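Kostville's set-piece coach on zonal marking, second balls and the cup tie at Forholm

Kostville have conceded once from a corner since the turn of the year. In the first half of the season they conceded nine. The personnel are largely the same, and so is the goalkeeper. Aniela Wróbel, the club's set-piece coach, puts the difference down to where three players stand before the ball is struck.

"We were marking people, and people move," she said after training ahead of Sunday's quarter-final at Forholm. "Their job is to move. Ours was to follow, and a defender who follows arrives second. So now three of them hold a line across the six-yard box, one sits at the near post, and the other four block runs. The blockers don't have to win the header. They have to make sure the run is late."

The system is a hybrid, used in one form or another by most sides in the division. Kostville's version differs in the height of the line. The three zonal defenders start half a yard outside the six-yard box and attack the ball going forward. Wróbel prefers this to a deeper start, which she says leaves the goalkeeper boxed in.

"If you start on the goal line you can only jump straight up," she said. "Half a yard out and facing the kicker, you get two steps. Two steps is a lot of height."

The work takes up 32 minutes of the training week, split across two sessions. The first is done at walking pace, with no jumping. The second is at match speed against a group of attackers who have been given the next opponent's routines. Wróbel does not tell the defenders which routine is coming, and the attackers change the order as they like.

She is strict about the length of each block. Players lose concentration on repeated corners faster than on any other drill, in her view, and the last few deliveries of a long session teach bad habits. When the minutes are up the drill stops, even if the final repetition was poor.

Forholm present a particular problem. They have scored 14 goals from set pieces in all competitions, more than any side left in the cup, and most have come from the second phase. The first delivery is often cleared. The ball is then returned quickly from wide areas while the defending team is pushing out.

"Everybody looks at the first header," Wróbel said. "Forholm look at where it lands. They keep two on the edge of the box and one wide on the side the corner came from, and he is nearly always free. We have watched 300 of their corners, going back to the last manager, and that player has been there under both of them."

Kostville's answer is to leave one player fewer upfield. The winger who normally waits on halfway will drop to the corner of the penalty area and take the wide man. It costs a counter-attacking outlet, and Wróbel accepts that the trade will not please everyone in the dressing room.
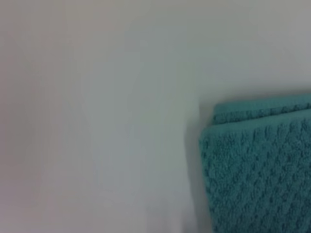
Sneha Nishad was less sure that the winger should come back at all. She felt that Forholm would simply commit another player forward once the threat on halfway was gone, and that a cleared corner with no one to chase it would be back in the box within seconds. Her preference was to leave the winger high for the first half hour and change only if Forholm had the better of the early corners.

Wróbel did not dismiss the argument. "It's a fair point and we talked about it for a long time," she said. "If you keep one up, they keep two back. If you keep nobody up, some teams still keep two back out of habit, and some don't. Forholm kept one back against Ranen in the last round. So there is a risk. My feeling is that the wide man has hurt more teams than the extra body has."

Ranen lost that tie 2-1, with both Forholm goals coming from balls returned after a first clearance. Wróbel has shown the squad the second goal several times. The Ranen defenders came out in a line, as coached, but the player nearest the ball was four yards behind the rest and kept everyone onside.

Pushing out is the part she considers hardest to teach. The trigger at Kostville is the direction of the clearance and has nothing to do with its distance. If the ball travels toward the touchline the line moves out as one. If it goes straight up or back toward the middle, the defenders hold and reset. The goalkeeper makes the call, and it is one word.

At the other end Kostville have been ordinary. They have scored four times from corners this season, a poor return for the number won. Wróbel said the delivery had been too flat in the autumn and the club had since gone back to an outswinger aimed at the penalty spot. Raju, the midfielder who takes most of them from the right, missed six weeks with a calf strain and returned to full training in the past few days. He is expected to be on the bench.

"He gives us a different ball," Wróbel said. "It drops later. I won't say more than that before the game."

Forholm's ground will be a factor. It was laid out in 1889 and the pitch is narrow, with little room behind the corner flag on the railway side. Takers there get a run-up of three steps at most. Kostville have spent part of the week with a board set up behind the flag to reproduce it, and the right-footed takers have struggled more than the left-footed ones.

Short corners are an option on that side. Wróbel said they would be used only when Forholm sent one defender out to meet them, with two passes the limit before the ball goes into the box.

Asked what she would regard as a good afternoon apart from the result, she gave a narrow answer. "Zero free headers inside the six-yard box. I can live with a shot from twenty yards. I can live with a scramble if we are first to it. A free header from there means somebody left the line, and I will want to know which of the three it was."

Kick-off at Forholm is at 3 p.m., with extra time and penalties if the sides are level after ninety minutes.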